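Filtico to Supply Wound Drains to Four Plullton Clinics

PLULLTON, December - Filtico will supply its small-volume surgical drain to four outpatient clinics in the Plullton area, the company said. The agreement runs for 3 years.

The drain is meant for patients who go home the same day after breast or hernia surgery. Filtico said 122 patients used it at the Mumholm day surgery unit before the agreement was signed.

"Patients asked for something they could empty themselves," said Kinga Balogh, clinical director at Filtico. "Nurses asked for clearer markings. We changed both."

Staff training starts in Mumholm on Sunday.
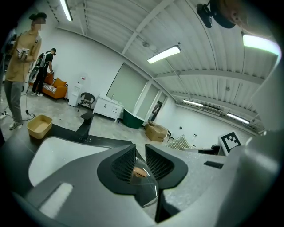

Black gripper fingers with a clear plastic piece in front.

Clinics can request order forms from the Filtico sales office.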